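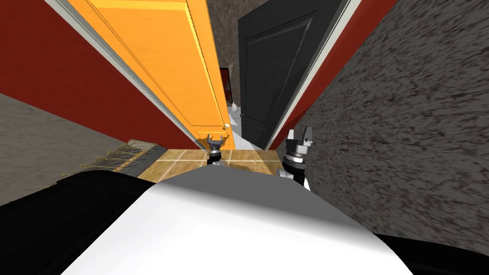

PRESS RELEASE

Vustico asks for open rules on how tribunal members are chosen in Himberg

Himberg, June. The legal reform association Vustico has today published its report on the selection of lay members for the Himberg rent and tenancy tribunal. The report asks the regional council to make public the rules by which these members are chosen, and to advertise every vacant seat.

The tribunal decides disputes between tenants and landlords. Each case is heard by one professional chair and two lay members. The chair is appointed after an open competition. For the lay members there is no competition. The sitting members propose names to the council, and the council confirms them, normally at the same meeting and without discussion.

Vustico has studied the appointments of the last 15 years. In this period only five seats were advertised to the public. All other seats were filled by proposal. The association did not find that any member acted wrongly, and the report makes no such claim. Its concern is with the procedure, which leaves no written reasons and gives no chance to a person who is suitable but not known to the members.

"A tenant who loses a case wants to know that the people at the table were chosen in a fair way," the association states in the report. "At present we cannot tell him how they were chosen, and the tribunal cannot tell him either."

The report makes the following proposals:

- Every vacant seat should be advertised for at least five weeks, in the council's bulletin and in the public libraries.
- The criteria should be written down and published before the applications are opened.
- Sitting members may give their opinion on candidates, but should not have the only word.
- The council should publish short reasons for each appointment.

A similar procedure was introduced in the neighbouring district of Cosgrove. According to the report, the number of applicants there has grown with each round, and the hearings were not delayed by the change.

The council has informed Vustico that it will put the report on the agenda of its legal affairs session. The session is open to the public and begins on Wednesday at 2 pm in the Vomunel building, ground floor. Registration is not necessary.

The full report can be requested from the Vustico office in Himberg free of charge, on paper or by e-mail.

Comments

tenant_east
I was before this tribunal last winter. They were polite, but I also asked myself who these people are. Good that somebody writes it down.

R. from Cosgrove
Here we have the advertising and it is slow. My neighbour waited months for an answer to her application. Still better than before.

oldclerk
The report should also speak about the fees. With such a small daily payment you get only retired people, with or without an advertisement.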